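# About the Willeo Foundation

The Willeo Foundation supports people who have been harmed by violent crime, and the families who care for them afterwards. We are an independent charity based in Gromlow, and we work across the town and the rural parishes to the north and east of it. Our services are free and confidential. They are open to anyone aged 10 or over, whether the offence was recent or took place many years ago.

## How we began

The Foundation grew out of a court waiting room. Families attending trials at Gromlow often travelled long distances, sat for hours within sight of the defendant's relatives and went home without having spoken to anyone about what they had heard. A small group of local nurses and solicitors asked for the use of a side room, and the court agreed. That room became the first Willeo service, and it is still in use whenever the court is sitting.

The Foundation now employs 58 staff. Last year they gave direct help to 1,705 people, the majority of whom came to us without a referral from the police or any other body.

## What we do

Each person who contacts us is given a named support worker, who remains with them for as long as the case lasts. Where there is no case, the same worker is available for as long as support is wanted. The support worker can:

- explain what the police and prosecutors are likely to ask, and when
- attend interviews, medical appointments and hearings
- help with claims for compensation and with letters to employers, landlords and schools
- arrange counselling, in person or by telephone

Those who have been left with a lasting injury or disability are supported by our Pfeiffer Service. It brings together occupational therapists, mobility instructors and benefits advisers, and it will visit people in hospital before they are discharged. Relatives who have taken on a caring role may use the service in their own right.

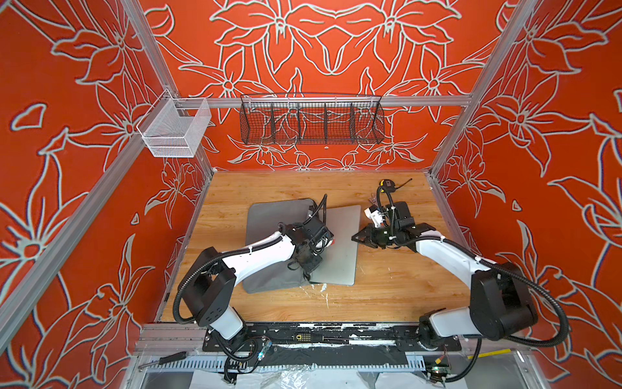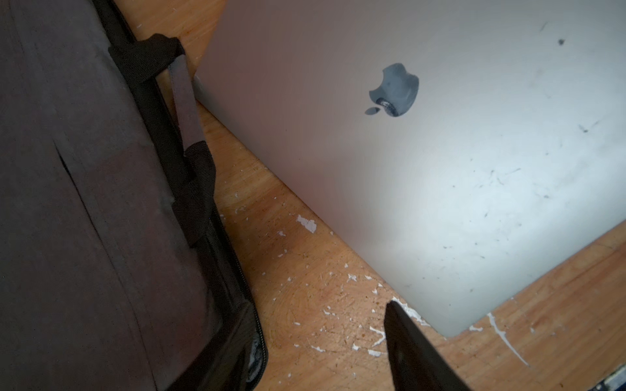
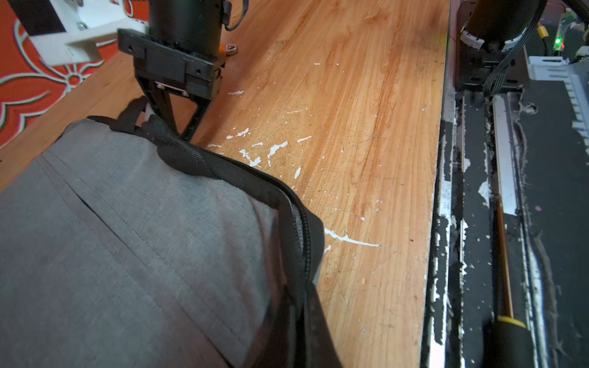 **Do I have to report the crime to the police before you will help me?**

Our help does not depend on a police report. Many of the people we support have never made one, and we will not press you to do so. If you decide to report at a later date, your support worker can go with you.

## Grotska House

Grotska House is our residential centre. It offers short stays to people who cannot safely return home in the days after an offence, and to witnesses who live too far away to travel to court each morning. Children may stay with a parent or guardian. The address is not published, and places are arranged through the support team only.

## Confidentiality

We do not share information about the people we support without their consent, except where a child or another person is at serious risk of harm. We do not speak to the press about individual cases. Journalists who wish to contact a family are asked to write to our office, and we will pass the letter on unopened if the family has told us that they are willing to receive it.

## How we are run and funded

The Foundation is governed by a board of trustees, who are unpaid. Former users of our services hold places on the board and take part in the appointment of all senior staff. Our income comes from public grants, legacies and regular gifts, including those of more than 100 local businesses. The annual report and accounts are published each February and may be obtained from the office on request.

## Contacting us

The support line is open from 8 a.m. to 10 p.m. throughout the year. Callers need not give their name. Interpreters can be arranged for calls and appointments, and our leaflets are available in large print, in braille and as audio recordings. Anyone in immediate danger should call the emergency services first.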